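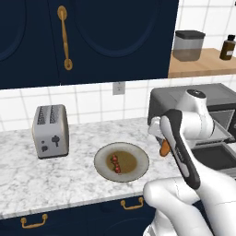 3. Planning and Budgeting for a Kitchen Arm

Complete this section before you request a quote from Brivitz. Section 4 (Unpacking) assumes the counter layout and the budget sheet are already approved.

3.1 Measure the work area

1. List every appliance the arm must serve. Start with the ones that stay on the counter, such as a toaster or a countertop oven.

2. Open each appliance door fully and measure from the back wall to the front edge of the door.

3. Mark the base position on your plan. Leave at least 30 inches of clear floor on the side where staff will stand.

4. Note the height of any shelf or upper cabinet over the counter. Enter the lowest figure on line 8 of the budget sheet.

Note: An oven with a drop-down door takes up counter depth when open. Plan with the door down.

CAUTION: Do not place the base where the arm has to pass over a lit burner to reach another appliance.
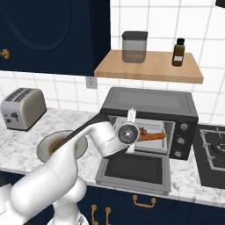 Catriona Galbraith
Equipment Planning, Holtville office

3.2 Build the budget

5. Enter the arm, the gripper and the controller as separate lines. They carry different warranty terms.

6. Add one spare set of gripper fingers per arm. Fingers used at an oven opening should be budgeted as a wear part.

7. Add electrical work. If the nearest outlet already serves a toaster or an oven, ask your electrician to price a separate circuit.

8. Allow 200 hours of staff time for layout trials in simulation and on site. Sites with more than one oven model usually need over that.

9. Set aside 13 percent of the equipment total for mounting hardware and freight.

Note: Existing appliances can often be kept. Replace an oven only if the gripper cannot reach the tray with the door open.

3.3 Submit the plan

10. Send the drawing and the budget sheet to Elaine Bastos in Purchasing. Orders for October installation need both.

11. Keep a copy of the drawing with the site file. The installer will ask for it.

Prices on the current sheet were set on 7 May 2020.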